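List Home | Threads | Search | Subscribe
2 min read

Sunday, January 12, 2020
Subject: Re: Catel hand-held grippers, worth the rental?

> We are looking at the Catel kit from Riis for our document handling tests.
> Has anyone on the list used it for thin, flat items? The brochure only
> shows cups and blocks. Also, how long did delivery take?

We have had the kit at Skultham for 11 weeks, on rental. Delivery took 4 days. It came with two grippers, the marker cubes and the charger. The manual was missing and Riis sent it by email.

For thin items the long gray finger does fine. We have been doing cards and a small wooden box on an ordinary desk. A laminated card is easy enough to pinch by the edge. Plain paper is harder and we dropped a lot of it in the first week.
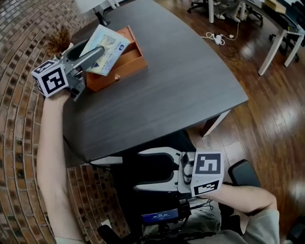 Can the rental be stopped early?
After the first 3 months, with 23 days' notice in writing. Before that you pay the full term.

The white fingers with the black pads are better for thicker things. We tried them on cards and went back. Swapping fingers needs a small hex key, so keep one at the desk.

Tracking is good as long as you keep the cube faces clear of your sleeve. The Anis software is slow to export and crashed on us twice. Riis says a new version is due in May.

I would rent again, but I would not buy at the current price.

Previous | Next | Reply to list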